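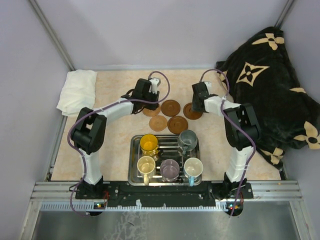
Figure 1. Light wooden coaster on a pale, faintly marbled table top.

Water Uptake in Uncoated and Oiled Wooden Coasters
Cadi Skyrme and Meirion Probert
Supervisor: Glenys Gwilliam
Submitted June 14, 2026

1. Background

A cold glass collects water from the air, and the water runs down to whatever the glass is standing on. A wooden coaster takes up part of it and lets the rest spread. The wood swells across the grain more than along it, so a thin disc wetted on one face tends to cup. Oiling is the usual household treatment. We wanted to know how far a single coat of oil slows the uptake, and whether an oiled coaster leaves more free water behind it on the table.

2. Samples

Beech discs were cut from one board by Lleucu Jenkins in the Skondcombe workshop. Half were left bare. The others were given one coat of Lotell oil, wiped back after 15 minutes and left on a rack for 9 days. All discs were kept in the same cupboard before testing. Discs with knots or visible splits were rejected.

3. Method

Each disc was weighed dry and placed on a sheet of pre-weighed blotting paper. Water was added to the centre of the upper face with a pipette, 5 ml per disc. After 40 minutes the surface was wiped with a second pre-weighed sheet and the disc was weighed again. The gain in mass of the disc was taken as uptake. The gain in mass of the lower sheet was taken as run-off. Cupping was checked with a straight edge laid across the grain.

Evaporation was not measured separately. A control dish was set beside the discs in the first session, but it was knocked over and the reading was lost.

4. Results

Bare discs gained more mass than oiled discs in every session. Run-off was higher for the oiled discs, and most of it left the disc at one side, where the bench was slightly out of level. Bare discs cupped towards the dry face. The oiled discs showed no gap under the straight edge, apart from one that had been cut thinner than the rest.

5. Discussion

The oil reduced uptake but moved the water elsewhere. For protecting a table, a flat oiled disc without a rim may do less than a bare one over a short period. Purificación Villanueva suggested turning a shallow lip on the upper face, and two lipped discs have been cut but not yet oiled.

The main weakness is the pipette. Condensation arrives slowly over the whole base of a glass, and a single dose at the centre does not reproduce this. The bench should be levelled before any repeat, and the thickness of every disc recorded.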